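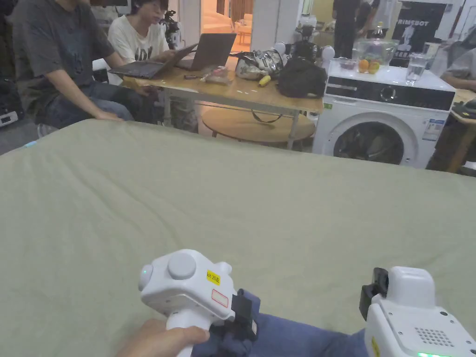 I put off learning to fix my own hems and seams for years, mostly because I thought you needed a machine and a spare room. You don't! Everything below is hand sewing, and the stitch I use for nearly all of it is the ladder stitch, the one that closes a split from the outside and then disappears. It's good on cushions and coat linings, and it's very good on bedding. A plain sage-green sheet is a lovely thing to practice on, by the way, with all that flat color and a long folded edge to follow (prints hide your stitches, so you never find out if they're any good).

What you need: a sharp needle, a few pins, small scissors, and thread one shade darker than the fabric. My friend Lucero Mosquera swears by waxing her thread first and she's right, it tangles so much less. I use Clerkell all-purpose thread, the 545 green, but whatever's in the tin will do.

Cut a piece as long as your forearm. I know, you want to cut more so you won't have to rethread. Don't, you'll just spend the evening picking out knots. Tie a knot in one end and press both sides of the split under with your fingers so you've got two neat folds facing each other.

Now bring the needle up from inside one fold, so the knot is hidden. Go straight across to the other fold, slide the needle along inside it for a tiny bit, and come out. Straight across again, slide along, come out. It'll look like a little ladder, which I find very satisfying. After 10 stitches, hold the end of the split and pull the thread gently until the rungs close up. Keep going like that to the end, then take two small stitches on top of each other, make a knot, and bury the tail between the layers before you snip it.

If it puckers, you pulled too hard. Smooth it between finger and thumb and let a bit of slack back in. If you can see the thread, your needle is going across at a slant, so start each stitch directly opposite where the last one came out. 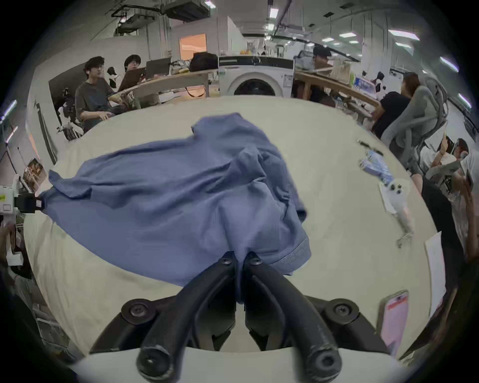 Blue polo shirt with a ribbed hem band. Knits like this need a looser stitch.

Stretchy fabric is where I came unstuck the first time. I closed a side seam on a T-shirt, pulled it on, and heard the thread go pop. For knits I switch to a backstitch, kept small and a bit loose, and every 5 stitches I give the seam a gentle tug to check it still gives. A ballpoint needle helps too, because it slips between the loops and doesn't make holes.

Next month I'll do buttons, including the shank trick Hannelore Steinbach showed us at the Bremberg mending night.

We use cookies to remember your preferences. Accept | Manage settings

Contact | © Zendero Mending Notes | Back to top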